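Ranger ses livres de poche sans y passer le week-end

Vous le savez si vous passez souvent par ici, j'achète beaucoup trop de poches (surtout d'occasion, surtout le vendredi soir, allez savoir). Mon vieux catalogue affiche 1 798 titres et j'ai fini par m'y mettre sérieusement. Je vous livre mes astuces en vrac !

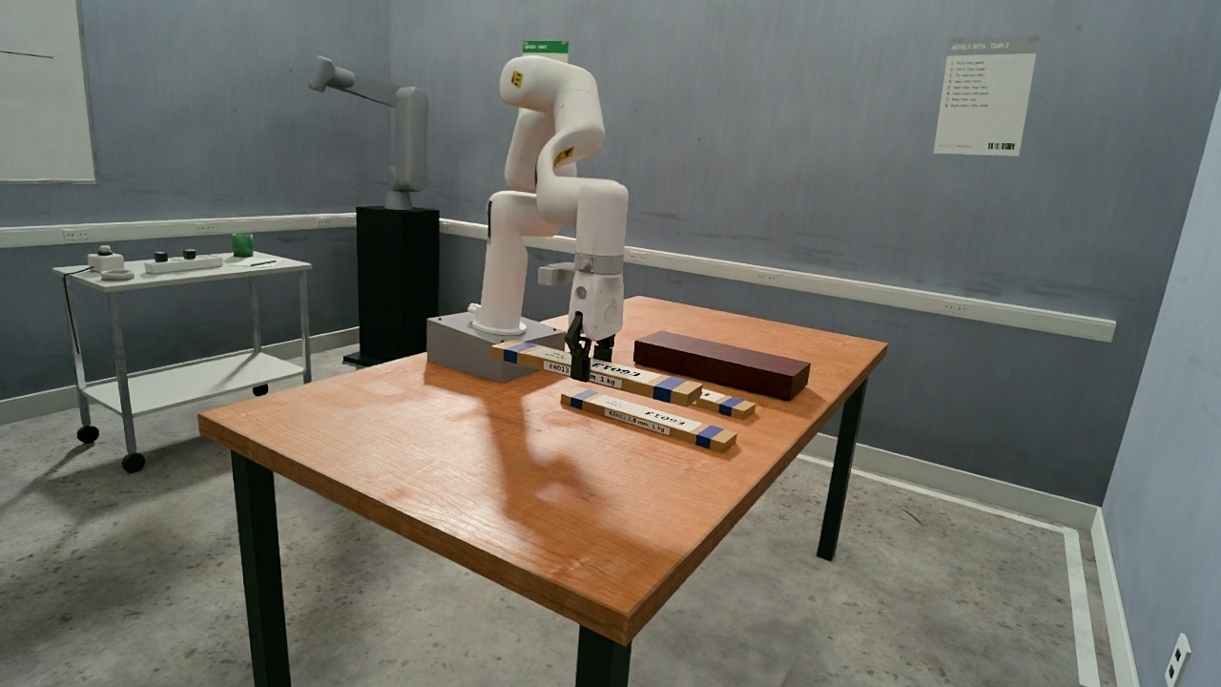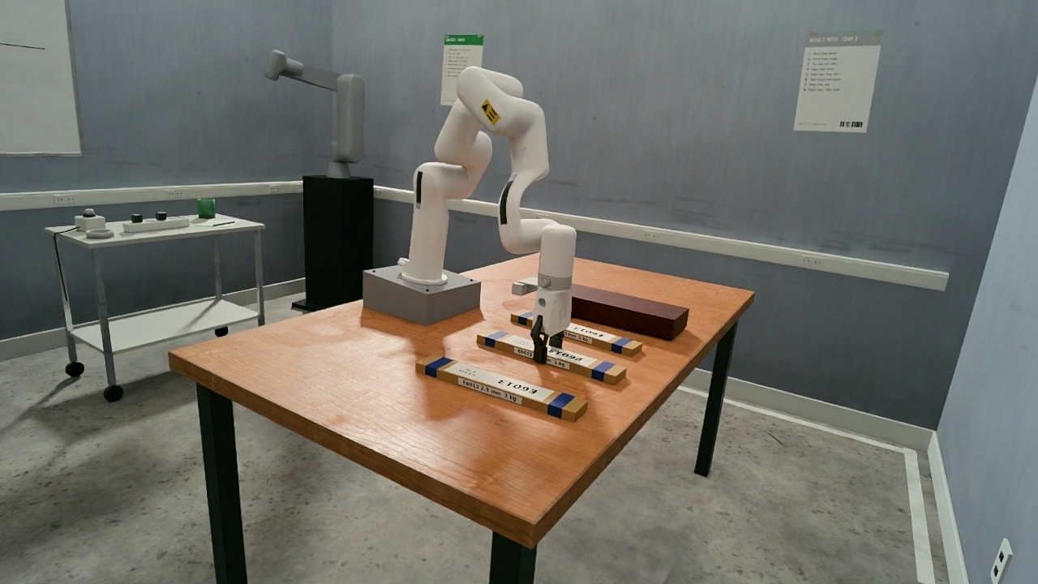

Bras blanc, table en bois, murs bleu-gris : deux vues.

D'abord, les étiquettes collantes. Ah, ces étiquettes de prix ! Je passe le sèche-cheveux à l'air tiède pendant quelques secondes, puis je tire tout doucement en partant d'un coin. S'il reste de la colle, une gomme blanche suffit presque toujours. Pas d'huile sur une couverture mate, j'ai taché un polar comme ça et je m'en veux encore.

Pour l'odeur de cave, je mets le livre entrouvert dans une boîte fermée avec une coupelle de bicarbonate à côté — jamais dessus, sinon on en retrouve entre les pages jusqu'à l'été. Mon record, c'est 14 jours pour une saga achetée à la brocante de Haverford. Elle sentait vraiment très fort.

Les pages cornées, je les aplatis à la main, une feuille de papier dessus, et hop, sous trois gros dictionnaires pour la nuit.

Côté étagères, je range les poches sur deux rangs, avec une planchette sous celui du fond pour lire les titres. La mienne vient d'une chute de bois, coupée à la largeur du meuble. Et je laisse un petit espace derrière pour que l'air passe, surtout contre un mur qui donne dehors.

Après tri, il m'en reste 1 754. Oui, bon, c'est un début ! Les autres sont partis dans la boîte à livres de Tatport, sauf deux que j'ai repris le lendemain. La prochaine fois, je vous parle des dos cassés et de la colle à reliure.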